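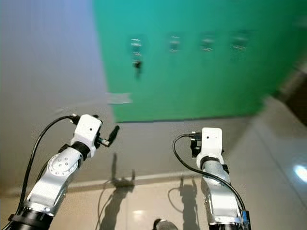
21 November 2019

Garba room, green board and floor

Moved over from the Cunda side this morning. The tile floor was swept first and then gone over with Huvano at the weaker mix. The stuff leaves a film if it isn't rinsed, so I rinsed twice. The grout lines along the wall are still darker than the rest and I don't think they will come up any further. Leaving them.

Went along the bottom of the wall with a straightedge. The floor falls away from the wall a little. Over the length of the 1000 mm edge I could slide one shim under the far end, but not two. Good enough for what we do here. Small parts stay where they are put, and the round ones didn't creep when I left them over lunch.

Tape marks: the old ones from the summer layout were lifted and the glue cleaned off with spirit. New marks not down yet. I want to settle the board position first, otherwise we will be peeling tape again in December.

Board

Using the green one from Vomport. The gray one is fine for dark parts but bare metal disappears on it, and most of what is in the tray now is bare metal. Green is better for that. You can find a small piece by eye without bending down to look for it.

Two complaints about it, same ones as last time:

1. The surface has some gloss. The half that faces the light picks up a bright patch, and a shiny part lying in that patch is harder to see than it should be.
2. The other half goes dark when anything stands between it and the light. The green turns nearly olive there.

Took the light meter to it. Lower half in shadow, 200 lux. Upper half, nothing in the way, well over that, and the reading moved around too much with the angle to be worth writing down. Will repeat with the meter flat on the board, which is how it should have been done in the first place. 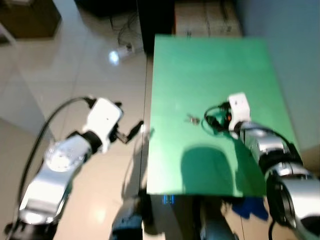

Green board, small metal piece near the middle. Bright upper half, shadow on the lower.

Tried turning the board end for end. No difference to the glare, so the finish is the same all over and one end isn't more worn than the other. Tried a sheet of matte film over the top half. The glare went but the film lifted at one corner and a thin part slid under it. Took the film off again. If we do this properly it has to be stuck down over the full surface, with no edges for things to catch on.

Also tried rubbing a spare offcut with a gray pad. Took the shine down nicely in a couple of minutes – the color goes a bit chalky but the metal still stands out. I would go this way before ordering anything. Have not touched the actual board yet. Somebody else should look at the offcut and agree before it gets done, because it can't be undone. It is on the shelf by the door with a label on it.

Light

Moved the floor lamp 50 cm further along the wall. The shadow gets softer at the edge but doesn't go away. A second lamp from the other side would fill it in. The one in the Cunda store has a loose neck and won't hold its angle. Needs a new knuckle or a new lamp. Wrote it on the order sheet as a question.

Overhead lights: left on throughout, both rows. Turning off the row nearest the wall made the glare better and everything else worse.

Small parts

Put one piece at a time on the board and kept the rest in the tray with the lid on. This is slower but we lost two pieces last week by having them all out together, and one was only found when the floor was swept. Please keep the lid on even for short jobs.

Wipe the board with a dry cloth before starting. Fingerprints show on it, mostly in the bright half.

To do

– repeat light readings, meter flat, both halves
– second opinion on the rubbed offcut
– lamp neck: repair or replace
– tape marks once the board has a fixed place
– refill the Huvano bottle, 2 capfuls to the bucket and no more
– ask Vomport whether the same board comes in matte

Stopped at half past four. Board left where it was, tray lidded and back on the shelf.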